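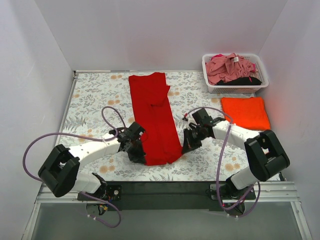
3 min read

Questions about the Clendesham rainfall ledgers

What are the ledgers?
They are weather diaries kept at the Clendesham harbor office, one page to a week, with rainfall, wind and a good deal of grumbling about the roof. We hold 192 of them, and I have grown very fond of the grumbling!

Who is reading them?
Narayanan Acharya and I share the transcribing, and Aba Agbeko checks our figures against the Arkard station books, where those survive (the early ones are patchy, I'm afraid).

Can I see the originals?
Yes, and you'd be very welcome. Write to us a week or so ahead and tell us which years you'd like - the volumes are heavy and live on two different floors. Pencils only, please.

Why do some months have no readings?
Usually the clerk was away. One June is missing altogether, and we still don't know why.

May I use the numbers in my own work?
Please do. Some 500 pages are typed up so far, and we're happy to send the spreadsheet. Just mention the ledgers by name and let us know if you spot a slip, as we surely have made a few.

Who do I write to?
Yaowalak Paisan, at the map room desk. I answer most letters on Mondays.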